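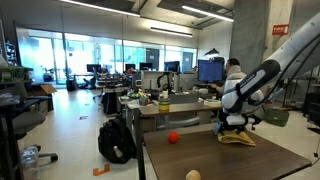

Attachment 1: gripper pressing down on the yellow cloth, table 2.

Ticket: Cloth grasp success drops after switch to Gruta policy
Project: Dilbridge
Opened by: Idalina Aguiar
Assigned to: Ashraf Ramadan
Opened: 21/07/2019
Status: Open, workaround in place

Summary
The policy trained on 400 demonstrations grasps rigid objects as expected but stalls on cloth. The fingers reach the fabric and keep pressing into the table until the force limit stops the arm. The previous policy, Cantero, does not do this on the same table.

Steps to reproduce
Load the Gruta checkpoint. Crumple the cloth and put it within reach, with the ball to one side. Send the instruction "pick up the yellow cloth". The stall shows up in over 70 per cent of trials. With the ball as target it has not been seen.

Comment – Ashraf Ramadan
Checked the table height in the calibration file. It matches the measured value. Re-ran hand-eye calibration anyway, no change. Finger wear ruled out by swapping in the spare pair.

Comment – Idalina Aguiar
Does it still happen with the cloth laid flat? If so I would look at the depth input first.

Comment – Ashraf Ramadan
Flat is better but not clean. Depth looks fine in both cases. The logs show the close command arriving 3 steps late on crumpled cloth, and by then the downward motion has already used up the margin. I think this is action chunking – the new policy predicts longer chunks and does not re-plan until the chunk ends.

Comment – Idalina Aguiar
Agreed, that fits. Cantero re-plans at every step. Please try a shorter chunk before we retrain anything.

Comment – Ashraf Ramadan
Halved the chunk length at inference only. Stalls are now rare on cloth and the rigid objects are unchanged. Motion is visibly jerkier. Workaround pushed to the Zaditz branch.

Remaining
Retrain with the shorter chunk and compare against the inference-only change. Leave the force limit as it is until both results are attached to this ticket.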